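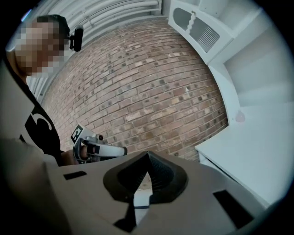 How to bring the team in before the robot arrives

We had 12 weeks at Clekwood between ordering the sorting arm and switching it on, and I'd happily do it the same way again!

Start with the dull jobs. Ask everyone which task they'd give away first - ours was refilling shelves, around 80 trips a shift.

Next, let the people who do that task teach it. Shaohua Liang has packed here for years and her way of turning a box before lifting it went straight into the plan. Pay teaching time as normal hours.

Then rewrite the rota with names on it. Tianyou Qian moved from packing to checking the arm's work, and got two training days in March before he started. Put the new duties in writing.

Run old and new side by side for 800 boxes. Keep a notebook by the stop button and read it together on Fridays - ours had 42 entries, most of them about labels.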